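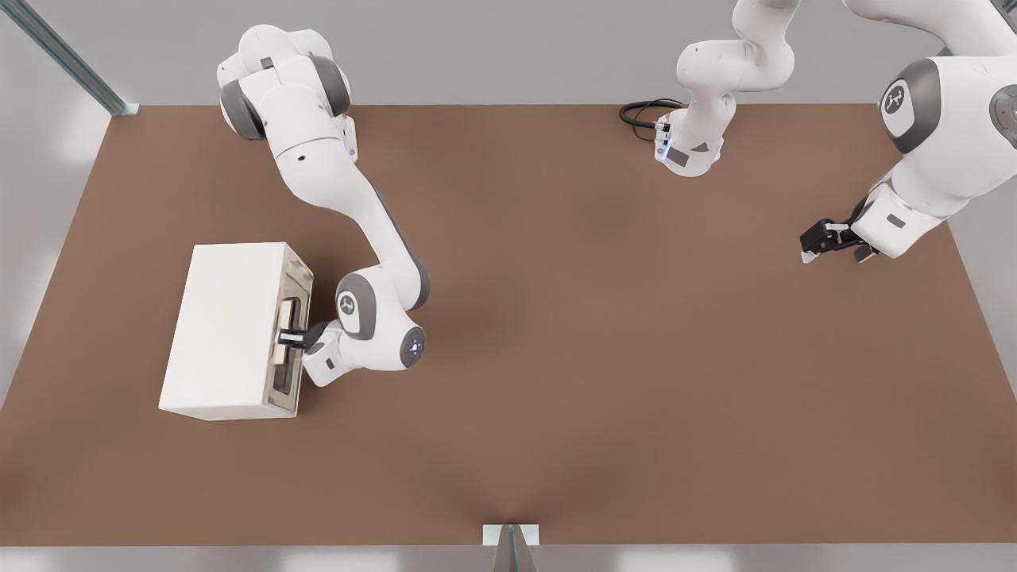 Before You Rent the Robot
A free trial of Imero's simulated workcell left our reviewer with plenty of clean footage and a few doubts

29 March 2020

The sales deck for Imero opens with a promise that your first hundred mistakes will cost you nothing. You rent a workcell that exists only on a server, two arms and a table, and you try your job on it before anyone pours concrete or signs a lease. The starter plan gives you 20 hours a month. The package I tried is called Worum, and it covers household chores: drawers, doors, racks, the sort of thing everyone says robots will be doing for us soon.

I have been hearing "soon" for a long while, so I went in grumpy.

Drawers come first in the package, and I'll grant that they look good. An arm gets its black gripper onto a tan panel inside a white cabinet and you find yourself nodding along. Then you ask what the drawer weighs. The manual has a figure for it, which you can change, and no word on where the figure came from. My own kitchen drawer sticks every January and has a fork jammed behind it. I looked for a setting for that.

Doors and racks are sold as the harder tier, at a higher price. 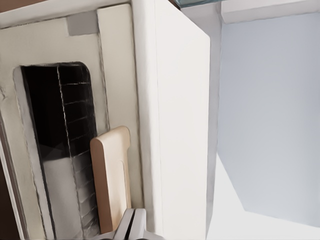
Vasconcelos, the integrator that resells the package, sees it differently, and told me by email that customers who start in simulation ask better questions when the real hardware shows up. Maybe they do. I asked for the name of one such customer and was sent a brochure.

The brochure lists 216 ready-made tasks. I went through a fair number, and many are the same task with the furniture shifted. That's useful if you are training software, which wants variety and never gets bored. It is less useful if you are a small shop trying to find out whether a machine can load your oven.

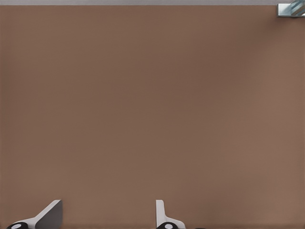 What you pay for, mostly, is camera time. Every camera on the cell records, including the one that rides along with the hand, and the service keeps all of it whether or not anything got done. A view of two open fingers over bare brown tabletop takes up the same storage as a finished job, and you are billed for storage. There is a filter for throwing out the idle stretches. It comes with the next plan up.

Onix, the cheaper rival, skips the storage fee and gives you one arm. Its graphics are worse and its help pages are thin, but the bill fits on a single line. I ran the drawer job on both and had an easier time finding my way around Imero, where restarting a task takes one click and the menus use ordinary words. I would still want someone to explain the invoice.

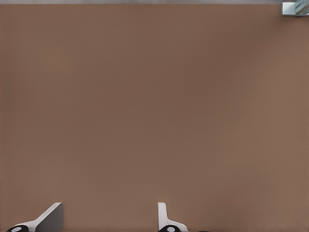 Does a good run in the simulator mean the real arm will do the job? It means the job is worth trying on the real arm, and you should budget for a second round of setup when you get there.

Vasconcelos will sell you that second round too, quoted separately. Ask for the quote before you start the trial, and ask how long your recordings stay on the server after you cancel. I got two different answers to that one, and I'm waiting on a third.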